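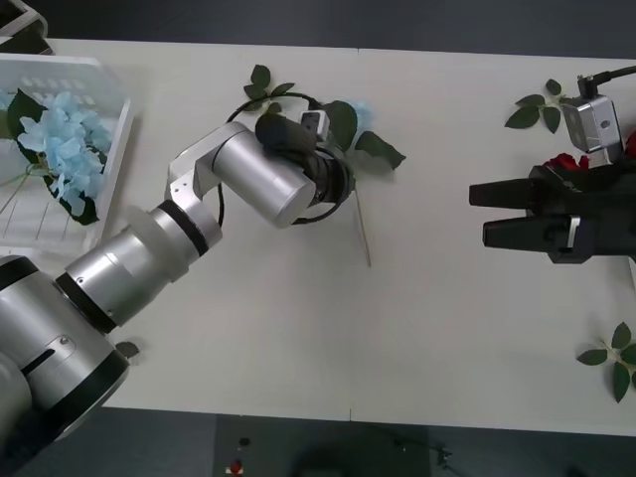 Cuaderno 6, pág. 17

27 jul 2020

Segunda vuelta a la receta de tinta ferrogálica que Nouhaila Bouzid sacó del manual de Palthorpe (edición de 1905, el ejemplar con el lomo pegado con cinta). El manual promete un negro «inalterable». Ya veremos. Llevo demasiados cuadernos llenos de tintas inalterables que al año son marrón café con leche.

Lo que tengo contra la receta, antes de empezar: no dice qué agallas. Dice «de buena calidad» y se queda tan ancho. Tampoco dice si el sulfato de hierro va heptahidratado o secado al aire, y de una cosa a la otra el exceso de hierro cambia lo bastante como para comerse el papel. Cosimo Bianchini sostiene que en esa época se daba por supuesto. Puede ser, pero no me ha enseñado ninguna fuente y lo dice con la misma seguridad con que decía lo de la goma arábiga en noviembre.

Preparación: agallas machacadas en mortero, agua destilada, maceración tapada, colado por muselina dos veces. Peso del extracto colado, 564 g. Huele a bodega. Sulfato disuelto aparte, añadido poco a poco. Goma al final. Nada de clavo, aunque el manual lo pide contra el moho; prefiero ver si sale moho.
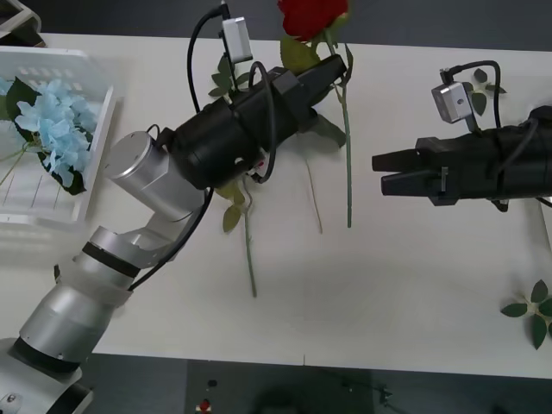

Pruebas de trazo en tres papeles: el verjurado de Briltano, el de algodón de siempre y un resto de Bozsik que andaba por el cajón. En el de algodón entra gris pálido y oscurece bien en unos minutos. En el Briltano abre plumas por todas partes, sobre todo en los trazos cruzados. Nouhaila dice que es el encolado. Yo digo que falta goma. Ninguno de los dos lo ha medido, así que queda en opinión.

El Bozsik no cuenta, no sabemos ni de qué año es la hoja.

pH con tira: ácido, como era de esperar. La tira no da para más y me niego a apuntar un decimal que no he visto. Pedir prestado el medidor a los de Stallcombe, y calibrarlo nosotros, que la otra vez vino desviado.
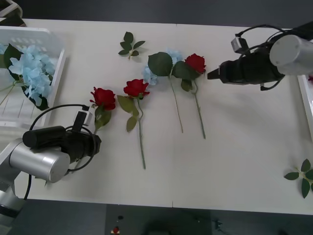

Sobre el envejecimiento acelerado: Cosimo quiere meter las tiras en la estufa y sacar de ahí una equivalencia en años. No me convence. Calor seco en una caja no es una estantería con humedad que sube y baja, y la tabla de conversión que trae está copiada de otra tabla. Haría las dos cosas: la mitad a la estufa y la otra mitad a la carpeta gris, a oscuras, y mirar en noviembre. Él dice que es tardar por tardar.

Pendiente:
- repetir con más goma, mismo extracto
- tiras testigo sin tinta en los tres papeles (se me olvidaron)
- preguntar a Nouhaila de qué proveedor eran las agallas, en la bolsa no pone nada
- etiquetar el frasco hoy, no mañana

El frasco se queda en la balda de abajo, sin apretar el tapón.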